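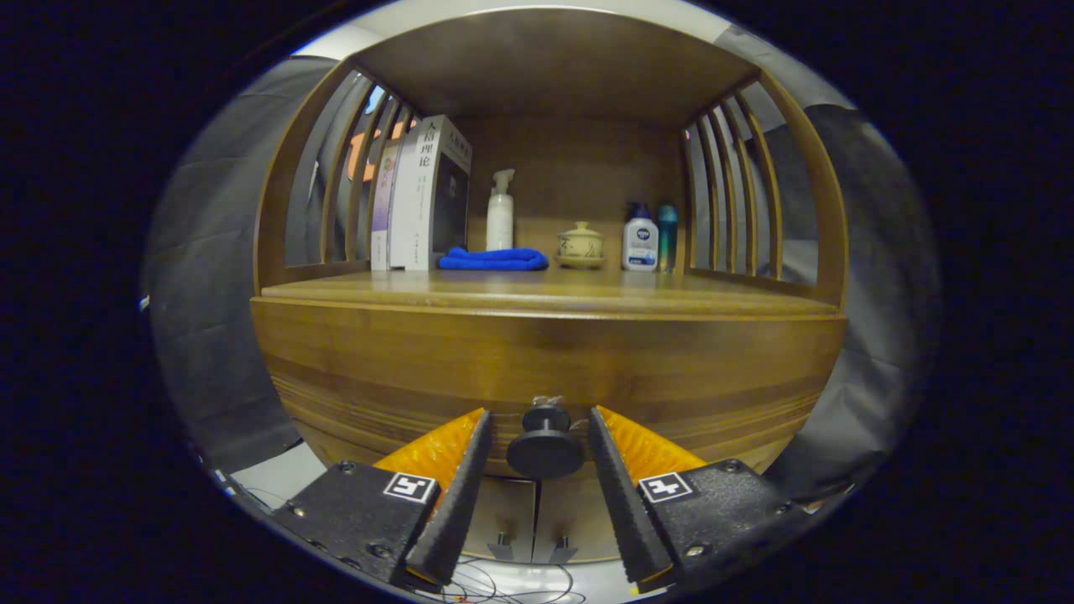

Fig. 4. Open shelf with slatted sides, loaded. Books at the left, bottles at the right.

4. Loading the open shelf

Right, the frame's together and your back has forgiven you, so now for the fun part! I wrote this section for the Cendelel after setting up my own, and I've changed my mind about the order twice, so please follow the one below.

Before you start: give the polish on the shelf a full day to harden. If it still feels tacky when you press a knuckle on it, walk away and have a cuppa.

4.1 Wipe the shelf with a soft dry cloth, working along the grain. No spray cleaners (they leave a haze on the gloss, and I've had to buff it out more than once).

4.2 Stand your books upright at the left end, spines out. I keep a thin one and a thicker one there. Tall hardbacks are fine as long as they clear the upper panel with a finger's width to spare.

4.3 Fold a small towel and lay it flat next to the books. Mine's royal blue. Fold it in half, then in half again, and keep the folded edge towards you so it looks neat.

4.4 Put the pump bottle behind the towel. You'll reach over the towel to use it and any drips land on something washable.

4.5 Set your lidded cup on its saucer, then slide the saucer into place with both hands.

CAUTION: Don't drag bare ceramic across the finish. Giuliana Taipe did this with a sugar bowl and we spent an afternoon with the Tasex wax trying to hide the scratch. Stick felt under the saucer if you've got some.

4.6 Finish with the capped bottles, slimmest one last, up against the right-hand slats. Check the caps are done up tight.

NOTE: The slats are for looks and airflow. They'll steady a bottle, but please don't wedge things in hard or hang anything off them.

4.7 Check the round black knob on the curved front. If it wobbles, snug it up by hand, a quarter turn at a time. Stop when it stops.

Weight: keep the whole shelf under 38 kg. You'd need an awful lot of books to get there, but Giuliana Huamán has an awful lot of books, so I'm putting it in writing.

For replacement knobs and slats, see section 7.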